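November, 4.40pm
Posted by Kálmán Antal
Filed under: Workshop notebook / Dyes & finishes

Madder again. Third vat of the Nutdale fleece, trying to get the brick red Wondimu had on his sample card and not the salmon I keep turning out.

Started 7.30. Kettle wouldn't light, pilot blown out overnight, lost twenty minutes. 900 g scoured fleece, wetted out yesterday arvo and left in the tub under the bench with the lid on. Squeezed not wrung. Still a bit greasy at the tips, which I'll get to.

Mordant: alum at the usual rate, cream of tartar left out this time. Wondimu reckons the tartar is what's dragging it orange. I'm not convinced, I think it's heat, but happy to be wrong. Changed only the one thing so we can tell. (Last time I changed three and learnt nothing. Don't do that.)

Alum in hot water first, stirred till clear, then into the pot, then fleece. Brought up slow. Held an hour, lid ajar. Turned it every ten minutes or so with the dowel, gently, the first batch felted down one side from me poking at it while on the phone to the freight mob.

Ground madder from the Tirkell order, 200 g held back for the weekend workshop, rest is fair game. Tirkell bag is coarser than the old stuff from Ivodow. Bits of stem in it. Put it through the old coffee grinder twice, dust everywhere, wear the mask next time Kálmán. Sneezed pink all through smoko.

Soaked the root overnight in rainwater. Poured off the first yellow water and kept it in a jar, labelled, on the shelf over the sink. Might do a mustardy thing with it on the offcuts. Chalk added to the second soak, one heaped teaspoon. Rainwater here is soft as anything and madder wants lime. Tap water at the old place was hard and I never had to think about it.

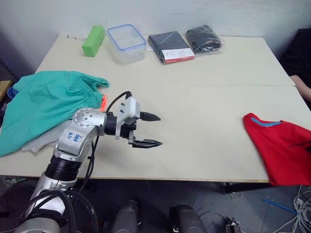

Vat notes

- Temp is the whole game. Stayed under 50 for the first hour, then let it creep to 65 and no further. Second vat went to 80 while I was unloading the ute and browned off badly.
- Thermometer clip has gone. Rigged it with a peg. Need a new one, put it on the list.
- Colour at one hour: apricot. At two: proper orange-red, getting there. At three: brick, maybe a touch dull.
- Pulled a lock at each hour, rinsed, dried on the windowsill, stapled to the card. Card is number 1312 in the green folder.
- Left the rest in the pot to cool. Comes out tomorrow morning, nobody touch the lid please.

The greasy tips: you can see it on the three hour lock, last centimetre hasn't taken at all, sits there pale as a biscuit. So the scour wasn't good enough. More soda, hotter, two rinses. Or we skirt harder and chuck the tips in the felt bin. Wondimu says the customers like a bit of tippy variation. They do in a handspun jumper. They won't in the blanket order, which has to match the swatch we sent down in winter.

Blanket order, while I think of it. Kiss yarn for the border is already dyed and it's cooler than this red, has a bit of blue in it. Put them side by side on the bench by the window and they fight. Options are a splash of iron in the last ten minutes to sadden the red (risky, goes brown on you in no time) or overdye the Kiss in the exhaust bath and bring it round to meet the fleece. Favour the second. There'll be plenty of colour left in the pot, madder hangs on for ages. Will try one skein only.

Wondimu to check:
- whether the Tirkell invoice was for ground or chopped, because this is not what I'd call ground
- what he did for chalk on his sample card. Nothing written on the back!! Write it on the back.
- gloves, we're down to the odd left ones

Lightfastness strips from the walnut and the weld have had their time in the north window. Walnut hasn't moved. Weld dropped a shade, less than I expected. Onion skin has gone to a sad beige, so that's the end of onion skin for anything we charge money for. Kids' day only.

Rinse water goes to the back drain, not the veggie patch, there's alum in it.

Tommorow: pull the fleece, rinse till clear, no sun on it while it's wet. Hang in the lean-to. One Kiss skein into the exhaust bath, same temp rules, one hour then look. If it's muddy stop there and ring me before putting any more in.

Gas bottle is light. Swap it before lighting up.

3 comments · 2 shares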